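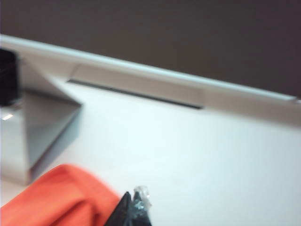 Itirholm, June 22, 2025

Blurry wrist frames: keep or toss?

slantedshelf wrote:
Okay so I've been collecting teleop demos on my kitchen-style bench for a few weeks now and I need somebody to settle an argument I'm having with myself. The frame up top is from the wrist cam. You get the white tabletop and the back edge running downhill to the right, the metal box on the left with the black thing on it, orange cloth in the corner, and one finger poking up at the bottom with a bit of clear plastic by it. All of it smeared.

My question is what you folks do with frames like this. I have 25 episodes on this setup so far and every one has a stretch of mush somewhere. Right now I'm running a sharpness filter that just drops anything under a threshold, and it feels tidy, but then my episodes have holes in them and I'm not sure I love that. Anybody been here?

mopbucket_ml wrote:
Oh man, please don't drop single frames out of the middle of an episode! I did that all through May. Your actions are still logged at the original rate, so now the policy sees two images in a row with a big jump between them and an action label that only covers a sliver of that jump. Mine learned to lurch. I spent two weeks blaming the controller (sorry, controller).

If the blur is there at training time and it'll be there when the arm runs on its own, leave it in.

Prestitmont wrote:
Gonna disagree some. Leave it in if the policy is going to move at that speed. Most people drive way faster between grabs than they'd ever let the policy move. I looked at a batch of mine and the operator (me) was whipping the wrist across the table every time I had nothing to do there. That's bad data even if the camera were perfect. You're teaching it to rush.

So my rule is I toss the whole episode if the blurry part is long, and record it over, slower. Costs me an afternoon here and there and I don't miss the old ones.

slantedshelf wrote:
Whole episode though? I'd have maybe 6 left out of 25, lol. I'm doing this after work, I can't re-record everything each time I get twitchy on the stick.

Prestitmont wrote:
Six good ones and then you record more. I know it's annoying. I'd still take them over a pile where the arm flies around like that.

wotia_user wrote:
Before anybody throws anything out, what's your exposure set to? If it's on auto, that's probably your whole problem. The camera decides it wants more light, holds the shutter open, and you get soup. Lock it short, turn the gain up a little, live with some noise. Noise hurts me a lot less than smear does. And put a cheap lamp over the bench if you can, that wall is really dark and I bet auto exposure is chasing it whenever the wrist tips up.

I log everything with Wotia and it saves exposure per frame if you tick the box, super handy for sorting afterwards.

slantedshelf wrote:
...it's on auto. Of course it's on auto. I set it up once and never opened that menu again.

mopbucket_ml wrote:
Ha, everyone has done it. Lock white balance while you're in there too. My tabletop used to go from bluish to yellowish inside one episode and the cloth changed color with it.

De Smet wrote:
Reading along and I think you're all skipping a thing. Look at the right half of that table. It's bare. Is it like that in most of your episodes? I'd worry about that before I'd worry about blur. If your stuff is always bunched up on the left by the box, the model is going to figure out "go left" and never really look at the cloth. Mine did exactly this and scored great until I slid everything over by a hand's width.

slantedshelf wrote:
Hmm. Fair. I do move things, but I just scrolled through and yeah, I'm right handed and I kinda park everything on the left so it's out of my way. I'd say the right side only gets used when I remember to.

De Smet wrote:
Make a little start sheet. I printed 12 layouts, I go down the page, and I don't get to pick. Takes all the "oh I'll just put it here" out of it.

Prestitmont wrote:
+1 to the sheet. And the clear plastic is going to be a pain for you regardless. Shiny, see-through, right up by the fingertip. I'd get extra episodes of that alone with a fixed exposure.

mopbucket_ml wrote:
Agree on the plastic, still disagree on tossing episodes :) Tag them instead. Put "fast" in the notes and train once with and once without. Disk is cheap.

Prestitmont wrote:
Disk is cheap, my evenings running evals twice aren't. But fine, tagging is a decent middle ground.

slantedshelf wrote:
Okay, so the plan: exposure and white balance locked tonight, lamp, old 25 get tagged and stay whole with the sharpness filter off. Then I'll do 20 new ones off a start sheet, slower between grabs, with the right side getting its share. I'll post both training runs in here when I have them.

wotia_user wrote:
Write down the exposure number you land on, you'll want it the next time the camera gets unplugged.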